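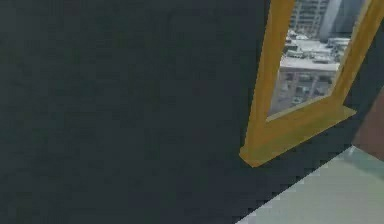
*Gold frame on a charcoal wall (computer rendering).*

**Getting your pictures up off the floor**

Jun 4, 2022

When we moved into the house in Clalldale I had 10 framed pictures leaning against the baseboard in the hallway, and I am a little embarrassed to tell you that they stayed there through two winters and a new water heater. So when Reiko Hamada asked if I would write something for the June newsletter about hanging pictures, I laughed out loud, and then I went and bought a box of hooks.

The first thing I learned is that most of us hang things too high. I certainly did! My mother hung everything near the ceiling, I suppose to keep it away from us children, and I carried on the habit without ever thinking about it. Yoshinori Takeda, who ran the frame counter at Catinel for years and still helps out there before the holidays, told me he puts the middle of the picture some 54 inches from the floor in a room where people mostly sit, and a bit higher in a hallway. I tried it over our couch and it looked much too low for a whole day. By the next evening I had stopped noticing, and now the old nail hole up above looks silly to me.

Dark walls are another matter, and I know several of you painted over the spring. Hiyori Morikawa did her dining room in a deep gray and then worried that everything she owned would disappear into it. She ended up swapping her thin black frames for wide gilt ones from the thrift store on the Ngau road (four of them, and not one matching), and I think it's the nicest room on the street. If you don't care for gold, a light wood does well too, or a plain black frame with a good broad white mat. Do look at it at night with the lamps on before you make any holes - a dark wall drinks up a lot of light, and glass on top of it can turn into a mirror.

For the hanging itself, I cut paper the size of each frame and tape it up first. Grocery bags are fine. Leave the paper there for a few days and walk past it with your coffee. Anything heavy should have two hooks instead of one, set a hand's width apart, and it will stay level much longer when the door slams. Old plaster crumbles if you hurry, so drill a small hole and go gently.

Takumi Ikeda has a stud finder and a good long level that he is happy to lend, as long as they come home again. I also have most of a box of hooks left over, so please knock if you need a few. Eight of mine are up now. The last two are still by the baseboard, and I have promised Reiko they will be on the wall before the potluck.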